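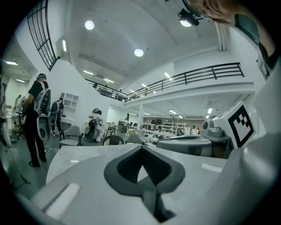 **Kukex Handheld** is a set of 3,000 demonstrations for training robot arms, all recorded by people working with hand-held grippers. Each clip is stored in its own folder with gripper pose, jaw width and wrist video. Poses are solved from the video first, then checked against the black-and-white marker block on top of the gripper. Clips where the two disagree are listed in `drift.txt` — leave them out for fine placement work.

## Splits

- `train`: everything not listed below
- `val`: 200 clips
- `test`: 70 clips, Tulard tasks only

## Known issues

Wide-angle video is stored uncropped. Other operators often appear in the background, and the Wernwood loader does not mask them.
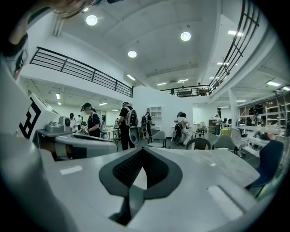 *Wrist view, main floor, with several operators at work.*

Lens calibration is in `calib/`. August clips use the older file format; convert them with `breathnach convert` before loading.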